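Sayce Flooring Completes Wood-Look Floor Refit at Granddale Work Hall

Floor, sweeping routine and workroom furniture now covered by a single maintenance schedule

GRANDDALE, Monday, June 1, 2026 - Sayce, a supplier of hard flooring and floor care services for shared workplaces, has completed the refit of the main workroom at Granddale Work Hall. The contract covered removal of the old carpet tile, leveling of the subfloor, installation of 1,515 square feet of wood-look plank, and a written care schedule for the room and its furniture.

The planks are from the Grilau line in mixed brown tones. They were laid as a floating floor over a foam underlayment, with an expansion gap at the perimeter covered by a flat trim. The same plank continues under the work tables and desks, so furniture can be moved without exposing a change in material.
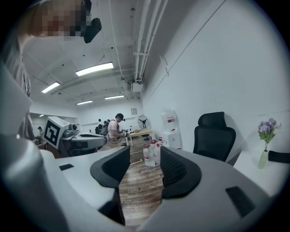
The workroom at Granddale, with the plank floor, a light wooden table and a black pedestal fan.

The subfloor accounted for most of the labor. Survey readings taken in December showed a dip along one wall that exceeded the tolerance given in the installation guide. Crews ground down the high spots and filled the remainder with a cement-based compound. Moisture readings were repeated before the underlayment was placed. A total of 264 transition and trim pieces were cut on site.

"The floor had to be flat before it could be anything else," said Assunta Fontana, project lead at Sayce. "A floating floor will move at the joints if there is a void under it, and rolling chairs find the void first. We held the delivery until the second set of readings was in."

Rolling loads were a condition of the specification. The room is used for standing work at tables and for seated work at desks. Office chairs are to be fitted with soft casters, and the care schedule calls for hair and grit to be cleared from the wheels when the floor is mopped. Pedestal fans, tables and other freestanding items are to be lifted when moved. Felt pads are specified for all fixed-leg furniture and are to be replaced when worn.

The care schedule is based on dry cleaning first. Loose dirt is removed with a long-handled brush, working from the walls toward the center of the room, followed by a cloth for dust on chair arms, seats and desk edges. Damp mopping is limited to a well-wrung microfiber head. Steam cleaners, wax and abrasive pads are excluded.

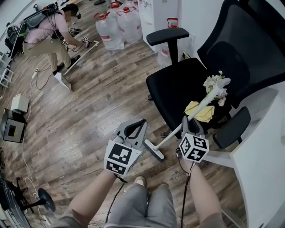
Can the same brush be used on the floor and on the chairs?
Sayce recommends a separate brush or a clean cloth for seats and armrests, as grit picked up from the floor can scratch plastic and wear mesh fabric.

Granddale has assigned daily sweeping to the people using the room, with a full clean carried out weekly by an outside contractor, Uvberg. Spare planks from the same production batch are stored on site for repairs. Replacement of a single plank in the middle of the room is expected to take over 20 minutes, excluding the time needed to move furniture.

"We wanted instructions short enough to post by the door," said Emlyn Penry, facilities manager at Granddale Work Hall. "The old carpet needed an extraction machine and a closed room. The new schedule fits between bookings."

The installation carries a workmanship warranty from Sayce. Damage from standing water or hard casters is not covered.

About Sayce
Sayce surveys, installs and maintains hard floors in offices, workshops and shared workrooms. The company has 77 employees.

Media contact
Efa Wynne, Communications, Sayce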